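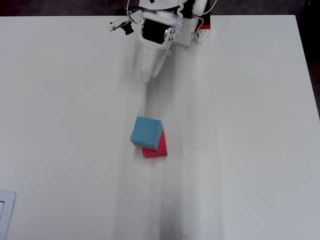

**KNEATH, December 12, 2019** – Drovholm has stopped unattended running on its benchtop robot arms after a gripper closed without a command and pinched a technician's finger at the company's Kneath workshop.

The technician, who has not been named, had a bruised fingertip and a small cut. The injury was treated on site and the person was back at work the same afternoon. The arm was damaged slightly: one of the plastic fingers cracked near its base and has been replaced.

Drovholm makes small two-finger grippers for schools and college labs. The parts are printed in-house and driven by a motor in the wrist. At Kneath the arms are run for long stretches on simple stacking jobs with foam blocks, to wear the parts in and find weak spots before a design goes out to customers.

According to a notice the company sent to its customers, the arm was between cycles and the control screen showed it as paused. A block had tipped during stacking and come to rest against another one. The technician reached in to straighten it. The gripper, which had been open, closed on the hand and held for several seconds until the power was cut at the wall.

"The screen said paused and the person believed the screen, as anyone would," said Emlyn Phillips, workshop manager at Drovholm. "Pause stops the arm from traveling. It does not take power off the fingers. We knew that and it was in the manual, but it was on page 84 and the screen didn't say it."

Phillips said the cause of the closing itself was traced to a cable. The wire that carries the finger position signal runs from the wrist up to the arm, and it flexes every time the wrist turns. On this unit the conductor had broken inside its sleeve, where the damage could not be seen. With the signal gone, the controller took the fingers to be fully open and drove them shut to find their end stop.

The same fault had shown up before. Logs from the unit list 13 brief signal losses in the week before the injury. Each one cleared by itself and the arm carried on. The software recorded the losses but did not raise an alarm, and the logs were only read when a job ended early.

Meinir Howells, a machine safety consultant with Aliton, was asked to look over the setup after the incident. Her report, a summary of which was sent out with the notice, says the cable was the smaller of the two problems.

"Cables break. You plan for that," Howells said. "What I didn't like was a controller that loses a sensor and answers by moving. If it doesn't know where the fingers are, it should let go of the motor and wait for a person."

She also questioned the location of the stop button, which was mounted behind the arm. The technician could not reach it with the free hand and had to pull the plug. The report calls for a stop within reach of anyone standing at the front of the table, and for a light on the arm that shows when the fingers have power.

Howells said the force involved was low compared with an industrial machine, but that small arms tend to be treated casually. People lean over them, pick up fallen parts while they run and get used to nothing happening. She recommended that Drovholm cut the closing force in its default settings, which are higher than foam blocks need.

Drovholm said it has made three changes so far. Pausing an arm now cuts power to the gripper motor. A lost position signal stops the job and has to be cleared by hand. The cable is being rerouted with a longer loop at the wrist, and the company says a test unit with the new routing has run for nearly 10 days without a dropout. The stop buttons are to be moved once brackets have been made.

The software update is available now for arms using the Hanance controller. Older units with the previous control box cannot take it, and Drovholm is asking owners of those to switch them off at the wall before putting a hand near the gripper. Replacement cables will be mailed at no charge, starting with schools.

The company did not say how many arms are in use. Phillips said two customers had written in since the notice to report fingers that twitched while paused, and that both had been told to stop using their units until new cables arrive.

Attended work at Kneath has resumed, with one person at the table whenever an arm has power. Overnight runs stay off until Howells has seen the changes in place. Her next visit is planned for February.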